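Dubey Tableware
Open position: Catalog and Samples Assistant

Location: Dirnley
Hours: Full time, 8:30 a.m. to 5 p.m., with a half-hour lunch
Start: February
Reports to: Samples Manager

About the company

Dubey sells serving and dining ware to restaurants, hotels and caterers. The current catalog runs to 2,622 items, most of them bowls, platters and serving dishes sold by the case. We do not sell to the public and there is no store at the Dirnley site. The building holds the sample library, the catalog office and a small packing area. Warehousing and shipping are handled out of Norero.

About the job

The sample library keeps one or more pieces of everything we sell, plus discontinued lines that customers still ask to match. The assistant pulls pieces for customer visits, sends samples out on loan, checks them back in and keeps the catalog records correct. You will spend part of each day on your feet in the shelving and part of it at a desk.

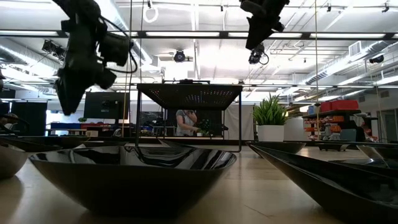
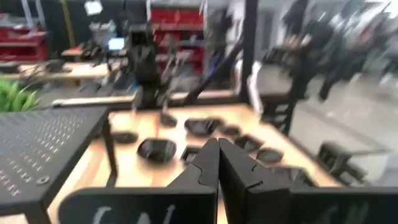 Catalog records are the larger half of the work. Each item has a product code, a case quantity, a set of measurements, a finish and a short description of two or three lines. Many of the older descriptions were written by different people over the years and do not agree with one another. A glossy black bowl and a low dark dish may both be listed as "serving bowl, black," and a buyer who orders by phone has no way to tell them apart. We have 853 records marked for rewriting, and the new assistant will work through them using our style sheet. Measurements are taken again from the piece itself and are not copied from the old record.

Duties

Pull, wrap and label samples for loan and for customer visits
Check returned pieces for chips and scratches and log their condition
Measure pieces and correct catalog records in Stovico, our inventory program
Rewrite item descriptions to the style sheet
Answer email from the sales team about sizes, finishes and matching lines
Set out and clear tables before and after customer visits
Keep the shelving labels current

What we need from you

High school diploma or equivalent
One year of work in an office, stockroom, library, kitchen or similar setting
Clear written English and good spelling
Able to lift 50 pounds and use a step ladder
Careful handling of breakable goods

Experience with Stovico is helpful but not required. Training takes place over the first two weeks. You do not need a background in tableware or food service.

Pay and benefits

This is an hourly position, paid every two weeks. The rate depends on experience and will be given to you in writing before the first interview. Benefits include health and dental coverage after 60 days, 9 paid holidays a year, paid vacation and sick time, and a staff discount on all catalog items. Parking is free. The Dirnley bus stops at the end of the access road.

How to apply

Send a resume and a short cover letter to the hiring desk at the Dirnley office, by mail or through the Careers form on this site. Put "Samples Assistant" in the subject line. With your letter, include a description, 40 words or fewer, of any one dish or bowl in your own kitchen, written for someone who cannot see it. Applications without the description will not be read.

Interviews are held in person and take one hour, including a short measuring exercise. If you need an accommodation for any part of the process, say so in your letter.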